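Print | E-mail

3.2 Collecting the grasps

We gathered 1205 demonstrations with the Lornik hand-held gripper, a tool with two finger pads and no opinions. Operators at Terus worked in batches of 64. Of the total, 264 were thrown out, mostly for starting late, the operator having begun the task while still looking for the record button.

Pads were swapped every 200 takes in theory. Figure 4 gives the view the learner gets, with the pads open over the tabletop and their edges well past showroom condition. We kept such takes in. A policy raised on perfect rubber tends to sulk on the real thing.
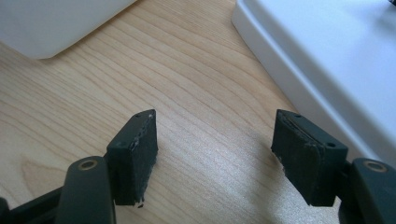
Figure 4. Open pads above the tabletop.

3.3 Labels

Start and end points were marked by hand in Trarkeo.

Comments (2)

gripfan: Did glare on the wood hurt training?

morris_lab: We swap at 64 and still get frayed edges.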